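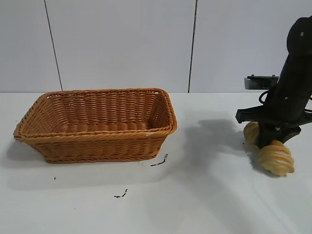

Slide 1. Bread basket and rolls on a white table.

Speaker notes, Declan Lockwood
Bread service at the Whitlock breakfast room

Good morning. I run the breakfast room at the Whitlock in Vorville. This talk is on bread baskets: which shape to buy, how to fill them and how to keep them clean. I have 2 slides and will take questions at the end.

Start with shape. We use a shallow rectangle with rounded corners. Before that we had deep round ones, and guests had to dig for the rolls at the bottom. Last May we served almost 3,000 rolls, and the shallow baskets were much easier to keep filled.

Mention size. Measure the rolls before you order. Put the basket on the table first, then the rolls, one layer only. Line it with a clean cloth napkin.

Ask the room: who still uses wire baskets? Wait for hands.

Next slide. Point out the ribs on the floor of the basket and the braided rim. Crumbs settle between ribs like these.

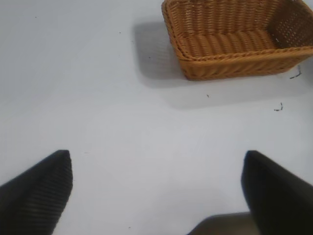 Cleaning

Turn the basket over and tap it out after every service. Use a dry, soft brush along the weave, then a damp cloth. Let it air dry upside down. We do ours at 11 a.m., when the room closes.

Check the rim for broken strands. Take a damaged basket off the floor the same day.

Order sheets from Jistden are on the back table. Questions.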